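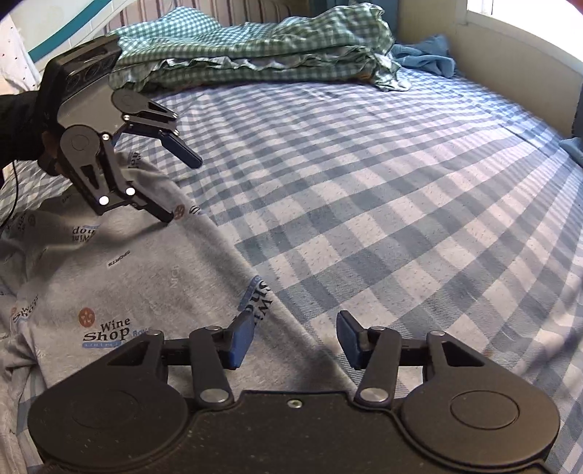 3.2 Sorting and storage of clean clothes

Interviews were held in 32 households in Irkby and Bouazza. Each was visited in November, after the heating had come on in most of the buildings. Kha Hứa and Akua Dankwa carried out the visits and took notes by hand. The person who did most of the laundry was asked to talk through the last full load, from the machine or line to the drawer. Where two people shared the work, both were interviewed together.

Most people described a delay between drying and putting away. Clean clothes stayed on a rack, on a chair or in a bag, and were often worn straight from there. Several respondents in Bouazza said that the chest of drawers in the bedroom held mainly clothes that were out of season, and that everyday items never reached it. In Irkby, where the flats are larger and many have a hall cupboard, the delay was shorter, but towels and bed linen were put away well before shirts.

Folding was done on whatever flat surface was free. The bed was the most common answer in both places, followed by the kitchen table and the sofa. A t-shirt laid out on a bed, as in Figure 4, takes up a large part of the area available, and respondents who folded this way usually finished one garment before taking the next. Those who used a table tended to stack unfolded items at one end first. Ironing boards were mentioned mostly by older respondents — and then for shirts with collars only.

Figure 4. Gray t-shirt spread on a bed with a blue-and-white checkered sheet.

We asked whether the way a garment was stored affected how often it was worn. Answers were mixed. Some respondents kept a small group of tops at the front of a shelf and wore them in turn, while the rest were left alone for months. Others hung everything and chose by color or by weather. One woman in Irkby had moved her work clothes to a rail by the door and said she now washed them less, as she could see which had been worn only once.

The interview notes were coded by Debashish Navaratnam and Randa Abu Hammour, working separately, under 3 headings: place, order and delay. Differences were settled by going back to the notes. Remarks about the cost of washing were set aside and are taken up in Section 3.3 together with the meter readings.

The sample leaves out people who use a shared laundry room, and their habits may differ, as loads there have to be carried home and are often folded before leaving.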